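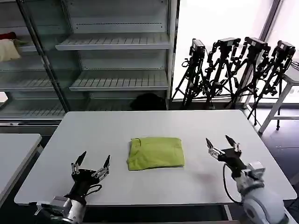 Clindus Fabric Steamer, 2-Liter Upright Model: Long-Term Review

The Clindus upright is a floor-standing garment steamer with a removable tank, a telescoping pole, a fabric-covered hose and a plastic steam head. It is sold for home use, though the manual also mentions small shops. I have used one for seven months in a laundry room in Lomthorpe, mostly on cotton shirts, knit tops, two sets of lined curtains and a wool coat. It replaced a handheld Ikham steamer that still works but needs refilling after nearly every shirt.

Assembly

The base, pole, hanger bar and hose come packed separately. The pole slides into a socket on the base and is held by a collar that turns clockwise. No tools are needed. The collar should be tightened with the pole at its lowest setting; if it is extended first, the weight of the hanger bar pulls the pole to one side and the collar threads unevenly. The manual shows this step in the wrong order.

The hose connects with a push fitting that clicks when seated. Mine took more force than I expected the first time and has been fine since. The clip that holds the steam head on the pole is the weakest part of the assembly. It is a plain open hook with no catch, and the head drops out of it if the base is rolled over a door threshold.

Heat-up and steam output

From cold tap water, the unit reached steady steam in 68 seconds. Refilled while hot, it recovered faster, but I did not time that. There are three steam settings. The lowest is too weak for woven cotton and works well on viscose and thin knits. The middle setting handles most clothing. The highest is useful for curtains and denim, and it spits water for the first few seconds after any pause. Point the head away from the fabric until the spitting stops, or you will get spots on anything that marks easily.

Spitting is also affected by the hose. If it sags below the level of the base, condensed water collects in the low point and comes out of the head in one slug, with a gurgle beforehand. Lifting the head above shoulder height for a moment drains it back. This is true of most upright steamers, but the Clindus hose is longer than the Ikham station hose I have used elsewhere, and it sags more.

Results by fabric

Knit cotton: very good. T-shirts and polo shirts relax in one pass from each side, and collars lie flat if pulled lightly from the point while steaming. Let the garment hang for a few minutes before folding. Cotton jersey folded straight off the steamer picks up a crease at every fold line, and those creases are harder to remove than the original wrinkles.

Woven cotton shirts: acceptable. The body comes out smooth enough to wear under a jacket. Plackets and cuffs do not, and anyone who wants a sharp sleeve edge will still need an iron. The kit includes a small heat-resistant mitt for pressing against, and it helps slightly with cuffs.

Linen: poor on a dry garment, fair on a damp one. I went back to the iron for linen after the second month.

Wool: excellent. The coat took less than ten minutes and the nap lifted without brushing. Hold the head slightly off the surface.

Lined curtains: good, and the main reason I would buy this over a handheld. Steaming them in place saves taking them down. A full tank lasted long enough for one pair with a little left over.

Polyester blends: good on the low and middle settings. On high, one blouse developed a faint shine near the hem. That is my error and not a fault in the unit, but the dial is easy to knock with a foot and it has no lock.

Tank and water

The tank lifts straight up by a molded handle. It has a wide cap and is easy to fill at a bathroom sink, where taller tanks often will not fit under the tap. The valve in the cap leaks a few drops when the tank is turned upright, so expect to wipe the base.

Clindus says tap water is acceptable. The water in Lomthorpe is hard, and I saw white flakes on a dark sweater in the third month. I descaled with the maker's procedure, which involves a vinegar solution, a rest period and two rinses through the drain plug. The drain plug is on the underside. Reaching it means removing the tank, laying the base on its side and working over a sink or bucket - awkward, since the pole has to come off too. After that I switched to a half-and-half mix of tap and distilled water, and the flakes have not returned.

Stability and storage

The base has four casters, two of which lock. With a coat on the hanger bar and the pole fully extended, the unit sways when the hem is pulled. It has not tipped. Lowering the pole by one section removes most of the movement.

The power cord is 7 feet long, which is short for an appliance meant to be moved around a room. There is no cord reel, only two plastic hooks at the back. With the pole collapsed the whole unit fits on the floor of a closet, although the hose does not like being bent tightly and has to be draped over the top.

Noise

There is a low pump hum and a hiss from the head. Neither interferes with conversation or a radio. The pump cycles on and off on the lowest setting, which some people may find more noticeable than a constant sound.

Comparison

The Zeng upright costs more and has a metal steam head, a locking head clip and a drain plug on the side of the base. Its tank is smaller and its pole is not adjustable. I borrowed one for 21 days. It gave drier steam and left fewer spots on silk. For curtains it was less convenient, as it needed a refill partway through each pair.

The Ikham handheld remains better for travel and for a single item in a hurry.

Faults so far

One caster squeaks. The printing around the steam dial has begun to wear off at the middle setting. The hose cover has frayed slightly where it meets the head, and the hose beneath it is intact. Steam output is unchanged from the first week, going by how long a full tank lasts on high.

Rating: 7 out of 10. A locking clip and a longer cord would make it an 8.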